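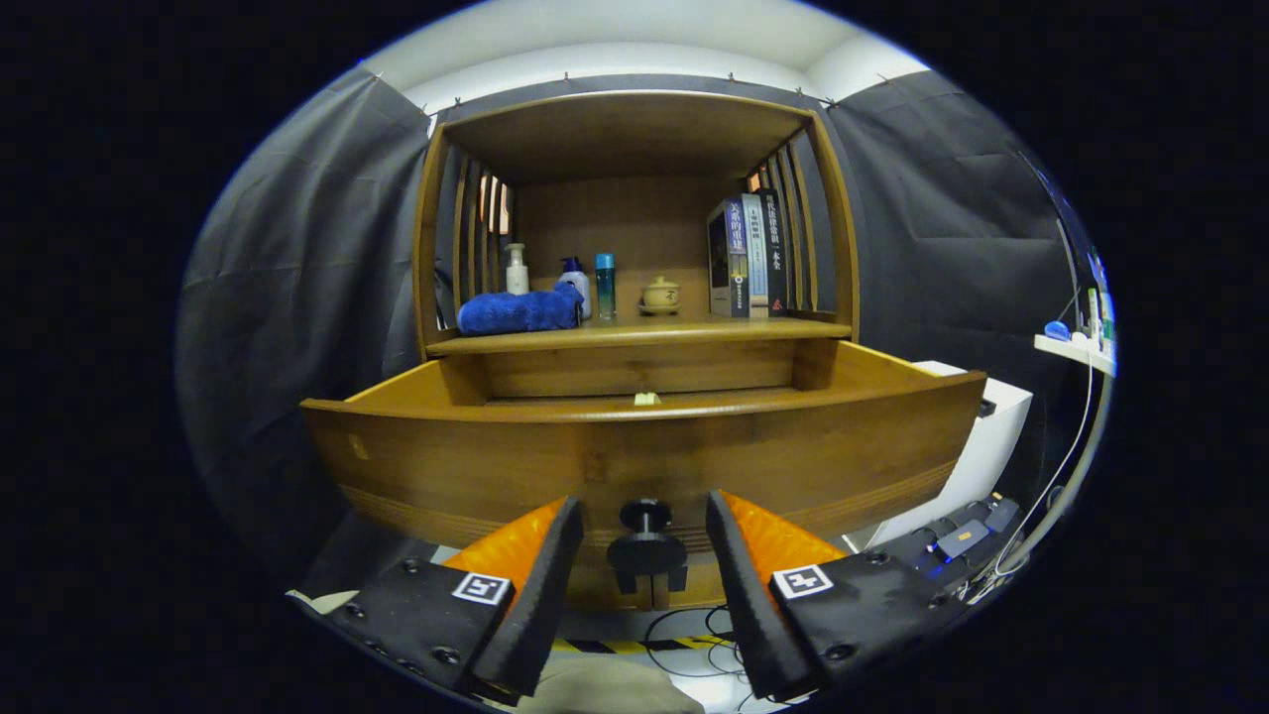 Maarja Kütt 回信说，她同意涨价，但不同意把涨价叫作“价值重塑”，客户看到这四个字，第一反应是去翻合同的解约条款。

她的原信我引在下面，省得各位往回翻：

> 各位好：
> Graltier 的定价方案我读了两遍。第一遍以为是给我们看的，第二遍才明白是给董事会看的。
> 我的意见很简单：老客户维持原价到十二月底，新客户从现在起按新价。Brilska 去年一次性全涨，三个月里销售部做的唯一一件事就是道歉。
> 另外，请不要再拿“高端化”当理由。我们的交货期还是老样子，发票还是会寄错地址，高端在哪里？
> Maarja

我基本赞成，补充几点，顺便唱点反调。

老客户维持原价，听着厚道，做起来麻烦。什么叫老客户？Skeditz 五年前买过一单，之后每逢年底来要一本挂历，算不算？按销售部的口径算，按财务部的口径不算。在这个问题吵清楚之前，原价维持给谁都说不准。我建议用过去十二个月的订单额划线，500 欧元以上算老客户，以下的请他们喝咖啡，然后给新价目表。

再说折扣。我把去年的报价单拉出来看了，37 位业务员和代理，每个人心里都有一张自己的价目表。官方那张挂在内网上，保养得很好，几乎没有使用痕迹。这种情况下讨论涨百分之几，意义有限：上面涨多少，下面就能让多少，最后大家都很忙，利润原地不动。所以我的顺序是先收折扣权限，再谈涨价。超过 2000 欧元的让利要有人签字，签字的人不能是提出让利的那一位（去年有两回就是）。

Deák 那边的人问过我，收权限会不会打击积极性。会的。打击的是送钱的积极性，我能接受。

至于那位顾问的幻灯片，“从供应商到伙伴”那一页画了个金字塔，我们在最底层，塔尖是“信任”。我问他从底层到塔尖要多久，他说取决于我们买哪个套餐。这人至少懂定价。
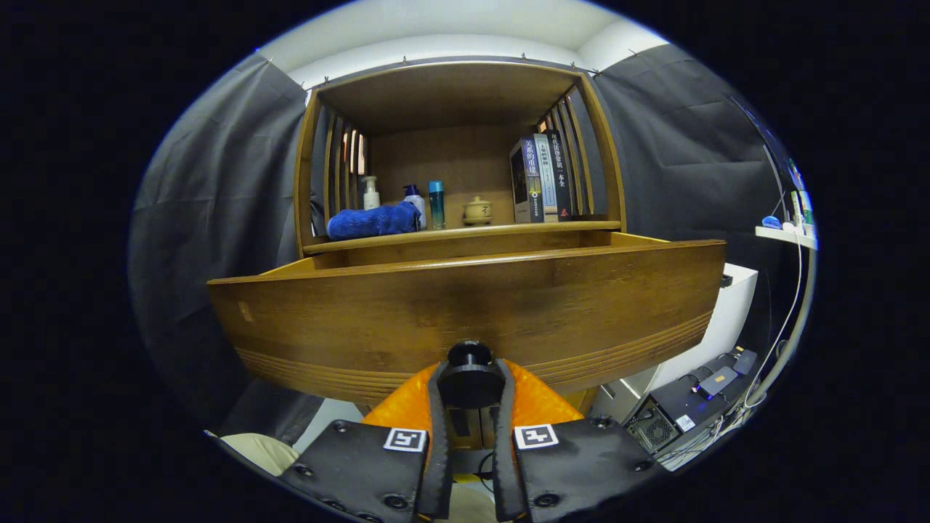 下次开会前请各位做的事

一、销售：把手头口头答应过的价格写下来发给我。是的，包括在展会酒会上答应的那些。

二、财务：按十二个月的口径出一份客户名单，先不要发给销售，免得名单一夜之间变长。

三、Maarja：麻烦起草给客户的信，一页纸以内，写清楚新价格和生效日期。“赋能”“生态”“旅程”请一律不用。

四、仓库的运费表还是旧的，谁有新版请直接贴到列表里，不要再发截图的照片。

附件我没带，上次带了附件，半个列表的人都收到了退信。要看数字的单独写信给我。

Győző Hajdu
2025年10月12日

打印本页 | 用电子邮件转发
分享 (2) | 评论 (0)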